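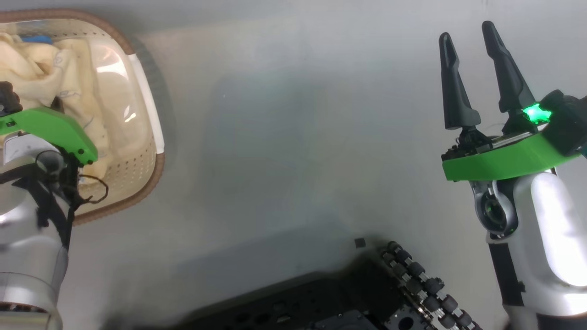 # The Basket Comes First

Itzel Barrera bought her washing machine after three weekends of reading reviews. She bought her laundry basket in under a minute, on the way to the checkout. It was too tall to reach the bottom of, and one handle split before the end of May.

She now runs the wash-and-fold service at Escobedo, a building of small apartments where many tenants have no room for a machine of their own. In a typical month 700 loads go through her hands. Ask her about detergent and she'll give you a short answer. Ask her about baskets and you should sit down.

"People think the work is in the machine," she says. "The machine does its own work. Yours is getting things in and out of it."

Her first rule is about height. A front loader has its door low down, so a basket that stands taller than the bottom of the door will be in the way every time you use it. A low, wide one can go right up against the machine, and anything that slips out of the drum lands in it.

The second rule is holes. Damp clothes left in a solid tub start to smell, and a tub holds on to any water that drips off them. Molded plastic with openings in the sides lets air through and wipes clean, which real wicker doesn't do well. 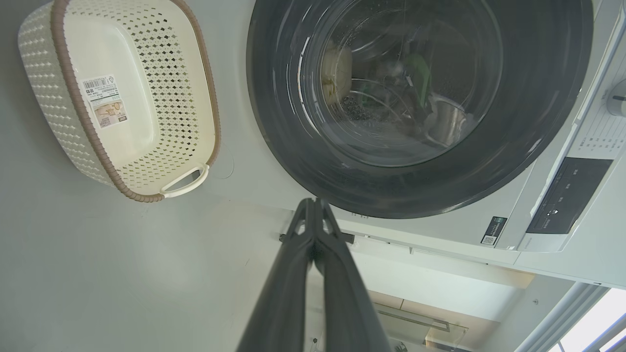 *A plastic basket with a rattan-style lattice and a cutout handle, next to a front loader.*

Handles come third. Barrera looks for a cutout big enough for four fingers, with a rim that doesn't dig in. She carries every basket on one hip — the other hand is for doors.

Then there is the door itself. Open it all the way before you start. A half-open door catches sleeves, and it swings back at you when your arms are full.

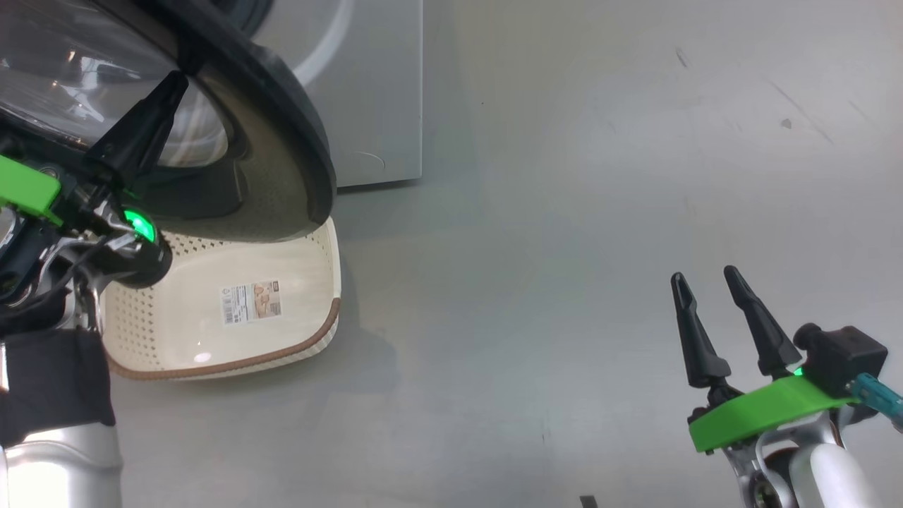 Barrera also wipes the rubber seal after the last load of the day and leaves the door ajar overnight. A cloth kept on top of the machine is enough. She checks the fold at the bottom of the seal, where lint and coins collect.

Damilola Yusuf, who rents on the second floor at Escobedo, used to bring his washing down in grocery bags. He switched to two matching baskets last year, one for towels and one for everything else. Sorting now happens in his bedroom, and he's in and out of the laundry room in 20 minutes if the dryers are free.

His other habit is to shake each towel out before it goes in. Towels that go in balled up tend to come out the same way, and a blanket should have the drum to itself.

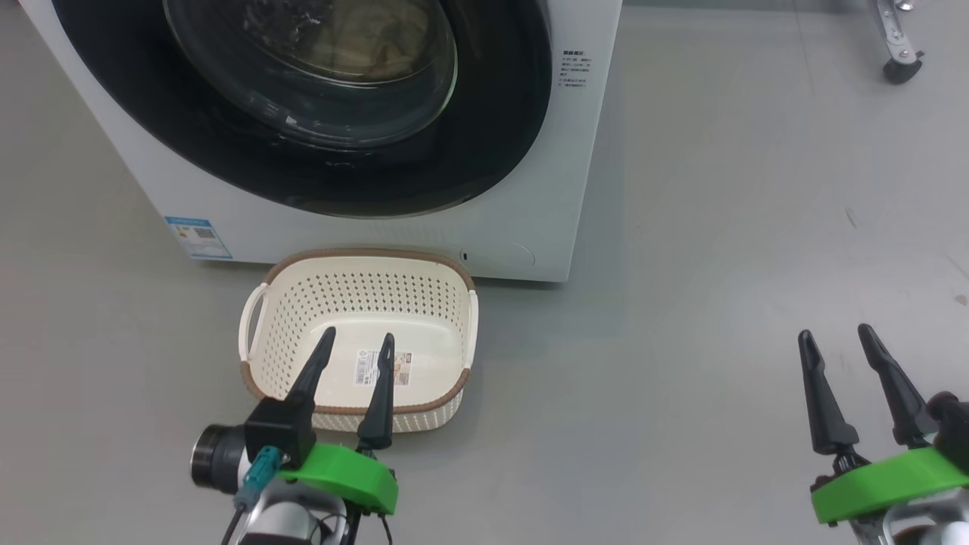 *Low enough to sit close against the front of the washer.*

Price matters less than people expect. Barrera has paid too much for a basket with wheels and a lid — she took the lid off the first week — and the plain ones have outlasted it. Peel the label off before the first use if you can. Left alone, it goes gummy, and then it takes cooking oil and a fingernail to shift it.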